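Makness two-arm kit, day whatever. Promised a thread on this so going to type fast, I've got a bus at 5

1/ Quick background. Makness sells a bench kit: two small arms, rail, power, cables, the software, and a year of their support plan. Kit is $1472 before shipping. Torres (the reseller) lent us one for January, goes back Thursday. Nobody is paying me for this thread

2/ "Us" = me, Rebecca Pellegrini and Kyu-ri Cheon, at the shared workshop in Worville. Rebecca does the wiring and the swearing. Kyu-ri does the code. I do clothes. I used to run alterations so I'm the one who knows what a bad fold looks like

3/ What's in the box: better than I figured. Arms come mostly built. You bolt the base joints down, run the cables, flash the controllers. The printed guide skips the part where you set motor IDs BEFORE you chain them. Do that first. We lost an evening

4/ The guide also shows a bracket that wasn't in our box. Wrote to support at lunch, got a PDF back before dinner with the right drawing. No bracket, but the new drawing doesn't need it, so ok

5/ Cables. They're purple, they're long, they get everywhere. Kit has zero cable clips. For that money put a bag of clips in. Rebecca's advice is leave slack at the wrist and tie down near the base, never the other way round

6/ Software side, from Kyu-ri, pasted from her notes: install is clean, calibration takes 39 steps if you count every Enter key, and it does not save until the very last one. So if you bail on step 38 you get to do it all over. She bailed on step 38

7/ Ok the actual task. We wanted clothes off a rack and onto the table, then some kind of fold. Makness has a laundry add-on, which is a pretrained model plus a little rack and hangers. The add-on is the thing I really wanted to review tbh, the arms are just arms

8/ Our bench this afternoon, black piece on the table and the pink one up on the rack, draped over the hangers: 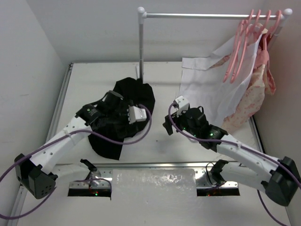 9/ Grip on fabric. Stock fingers are fine on thick stuff. Thin stuff slides. Our best results came from grabbing a folded edge, two layers instead of one. It doesn't look for the edge on its own, you have to show it in your demos. Over and over

10/ Dark clothes are the hard ones. Black on black on black, the model can't tell a sleeve from a hem half the time and tbh neither can I from the video feed. A lamp off to one side helped more than any setting we changed. Try that before you email anybody

11/ Hangers. The pretrained model is ok at getting a hanger off the bar when there's one. When they're bunched up it goes for the bunch. Spread them out if you want it to have a chance. I know, real closets aren't like that. I wrote exactly that on the feedback form

12/ Folding. Half folds yes. Thirds no, not for us. T-shirt with sleeves tucked in, maybe one good run in a whole afternoon and I was so happy I forgot to save it. Towels are easy and I'd start there. The add-on docs start you on a shirt, wierd choice

13/ Noise: low. Less than my old serger by a mile. Heat: motors get warm after a long session, we gave them a break whenever we made coffee

14/ Support plan. Our contact was Laurinda Teixeira and she's great, answers like a person, tells you when something is a known bug. But the plan is tied to one email login. There's three of us. Makness please

15/ A couple people asked how it compares with the Skekside kit. Only used that one at a friend's place (hi Rui) so grain of salt. Skekside feels stiffer in the shoulder and the app is nicer. No laundry add-on though, you'd train from zero. Rui Barreto has a longer post on it, go bug him

16/ Who should buy the Makness: a school club, a small lab, anyone who wants to learn by teaching arms to do dumb chores. Who shouldn't: anyone hoping for clean laundry put away by dinner. Conceição Barreto asked me if it could run the fold table in her shop. No. Not this year. She has a line out the door and this thing takes a while to think about one sock

17/ Things I'd change, no order
- clips in the box
- calibration that saves as you go
- grippier fingers as standard, sold seperately right now
- team login
- one page that says "motor IDs first" in huge letters

18/ Would I spend my own money? Base kit, yes, I think so. Add-on, I'd wait for the next model. Torres says an update is coming but wouldn't give me a date and I'm not going to guess one

19/ Kyu-ri wants it known that she has now done the full calibration in one go, no bailing. Ok noted

20/ Questions go under this post, not in DMs please, I lose DMs. Will answer the wiring ones tonight when Rebecca's around - bus is here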